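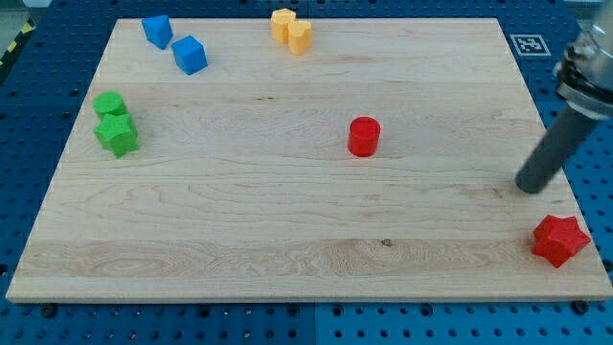
Tidying remains a slow job for machines, according to bench results released in August by Skanport, which tests automation equipment for household and shop-floor use. The trial covered 600 attempts at sorting small objects by colour and shape, a stand-in for putting away toys or filling parts bins. The work surface was a wooden board on a perforated blue bench, with foam-like blocks in blue, yellow, green and red. Cylinders and stars appear in more than one colour, so a system that reads colour alone will confuse a red star with a red cylinder. Close spacing is a separate difficulty: the green star sits right against the green cylinder, and an arm approaching one can disturb the other.

Skanport reports that 75 per cent of attempts ended with the correct block in the correct place. Where blocks touched, the figure fell to 28 per cent. The mean time per block was 13 seconds.

Koltwood, a storage supplier that paid for part of the trial, said the rate was too low for its packing lines. Talebi, which wrote the control software, said a revised version would be tested on the same bench. No trial on laundry or dishes is planned at present.

Related
Tresden delays shelf-stacking pilot
Floor-cleaning machines: stairs still a limit
Bin picking under poor light

14 shares | 3 comments

Contact the newsdesk | Copyright, all rights reserved | Back to top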